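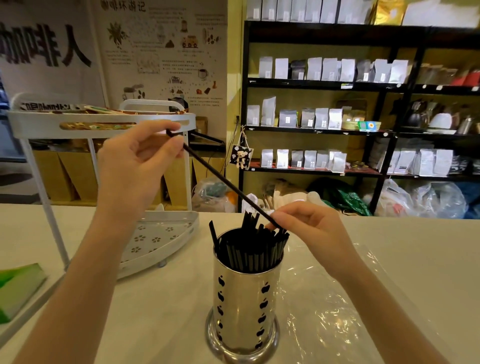 Arne Ruppert asked under my last post whether a coffee corner really needs a proper straw holder, or if the paper sleeve they come in is fine. Get the holder, Arne!!

I held out until November and I was so wrong. Straws stand up, you grab one, done. Ours is stainless steel with little bean cutouts (beans!! on a coffee counter!!) and I love it way too much.

2/ Black straws look great against the silver, by the way. Don't cram it full though. Leave some wiggle room or three come out with the one you wanted.

3/ Stir sticks or paper bits get their own spot, up on the white corner rack. Next up is the shelf of bean bags, 47 of them, and I can't wait to sort those by roast.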